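The Treltivent springboard comes out of our workshop in Cesby, and it is the board we'd put in at our own pool if we were lucky enough to have one. We have been looking after diving boards for clubs and councils for a good many years now, and somewhere along the way we got tired of telling people that the board they wanted had a six-month wait on it. So we started building our own. The first one went in at Hosilport in February, over the one-metre end, and the juniors there have been bouncing on it ever since!

## What it's like to dive on

It's a forgiving board. Coaches who have had a go tell us it feels a touch slower on the way down than they're used to, and then gives back nicely on the way up, so a learner who is a little late with the arms still gets a decent bit of height. Stronger divers will want to wind the fulcrum back a few notches and take their time getting to know it. We'd suggest a week or so of plain jumps and front dives before anybody tries a new list on it (we know, we know, they never listen).
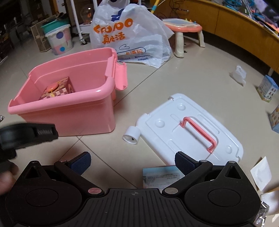
The walking surface is a fine grit bonded to the board, grippy underfoot without taking the skin off small heels. It carries right over the tip and down the front edge, where the toes curl on back takeoffs. You can have it in pale blue or sand. Sand shows the dirt less, and pale blue is the colour most clubs pick anyway.

## Sizes and fittings

- Board length: 3220 mm for the Treltivent Short, made for school and club pools where the deck is tight
- Fulcrum: rolling, foot-operated, with a numbered track
- Hinge: rear hinge with replaceable bushes
- Guard rails: sold separately, in left and right pairs
- Finish: pale blue or sand

The Short isn't a competition board and we won't pretend it is. If your club hosts regional meets you'll need a full-length board that meets the rules you compete under, and we're happy to talk that through and point you somewhere sensible. For lessons, squads and a good long summer of public sessions, though, the Short does a lovely job, and it fits on a lot of old concrete stands that won't take anything longer.

## Looking after it

Hose it down with fresh water at the end of the day, top and underside, and let it dry with the fulcrum wound forward. Sunscreen is the great enemy of grit surfaces. A soft deck brush and a bucket of warm water with a little dish soap will shift it, and please keep the pressure washer well away! Check the hinge bolts once a month. The bushes wear quietly, and the first sign is usually a dull knock as the board comes back level. 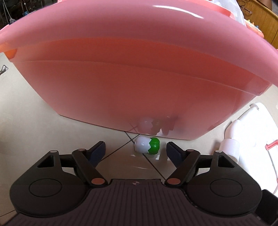
When the grit does wear thin, usually at the tip and at the spot where everybody lands their hurdle, send us a note and we'll book it in for resurfacing. Boards go back to Navickas, the finishing shop that does all our coating work, and come home looking very smart. We try to do these over the off-season so you aren't left with an empty stand in the middle of the holidays.

## Prices and ordering

- Treltivent Short, board only: $3220
- Rolling fulcrum and hinge set: $2000
- Guard rails, per pair: $900

Prices are current from 1 Apr 2020 and don't include freight or installation. The board is covered for 5 years against cracking and delamination in normal use, and the grit surface for one.

To order, send us the width of your stand, the distance from the rear anchor to the pool edge and the height above the water. A rough sketch on the back of an envelope is perfectly fine, and we'll ring you to go over the measurements before we cut anything.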